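Gripper build, part whatever we're on now

I've wanted to build a hand-held gripper ever since I saw one at the Sketum workshop open evening in May, and version 2 is finally together! Everybody at the shared bench was very patient while I hogged the printer for nearly 40 hours. The arms are printed in black, and I lost count of the files I binned before the linkage stopped binding halfway through its travel. 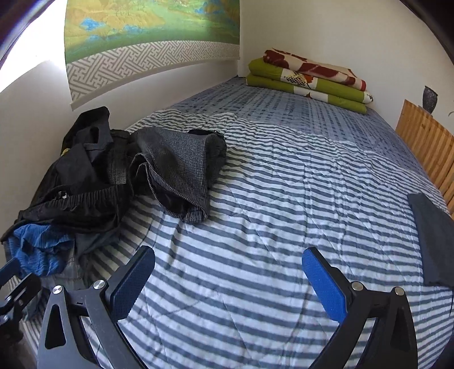 The linkage is the bit I'm proudest of. I borrowed the general shape from the Romura plans but opened up the middle of each part to save weight, then had to print the left side again after I snapped it (my own fault, I overtightened it). The triangular cutouts came out really crisp, and the blue textured pads on the fingers face each other properly across the gap, so I'm leaving that geometry alone. Laundry is what I want it to be good at – jackets, trousers, anything that bunches up in a heap – and striped bedspreads make a brilliant backdrop for practising.

Next job is the trigger. The spring I bought is far too stiff and my hand aches after 20 minutes, so I'm going to try a softer one from the Purkeo bits drawer. After that I want to log every open and close, and I'd love to get to 4,000 before the pads need changing. I'll put the files up once I've fixed the slot on the bracket.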